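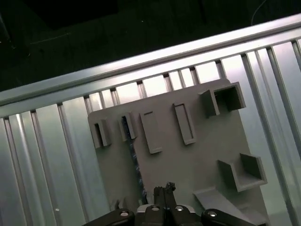
Mirjam Frei has fitted contact lenses in Stukudville for most of her working life, and she says the complaint she hears most often has little to do with the lenses.

"People come in and say the lens is bad," she says. "Then I ask how long they look at a screen, and it's all day."

Frei runs the Oberholzer practice with Balthasar Wyss, who handles the frames and the repairs. We talked on October 2, 2021, after her last appointment. She had seen four patients that morning with gritty, tired eyes.

Her first advice is to blink. "You blink less when you read a monitor. I tell them to close their eyes all the way, a few times, whenever they send an email."
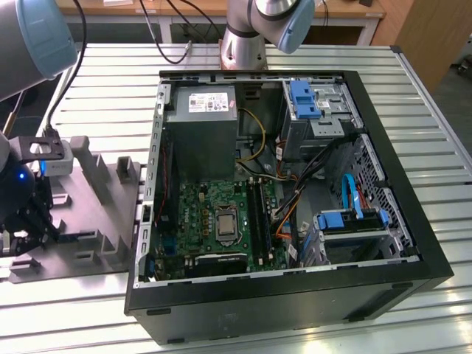

A desktop computer with its side panel off.

She also asks patients to lower the screen a little, so the lids cover more of the eye, and to move any fan or vent that blows toward the face. Drops come after that. She prefers single-use vials without preservatives for anyone who needs them several times a day.

"Read the box," she says. "Some drops can go in with the lens on, and some can't."
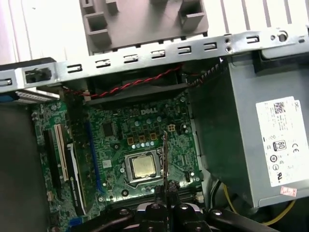
Redness drops are another matter. Frei doesn't like to see them used every day, and she says patients often mix them up with artificial tears on the shelf.

In February she started keeping longer appointments for dry eye checks. Pain, light sensitivity or a sudden change in vision shouldn't wait for one of those. "Take the lenses out and call us the same day," she says.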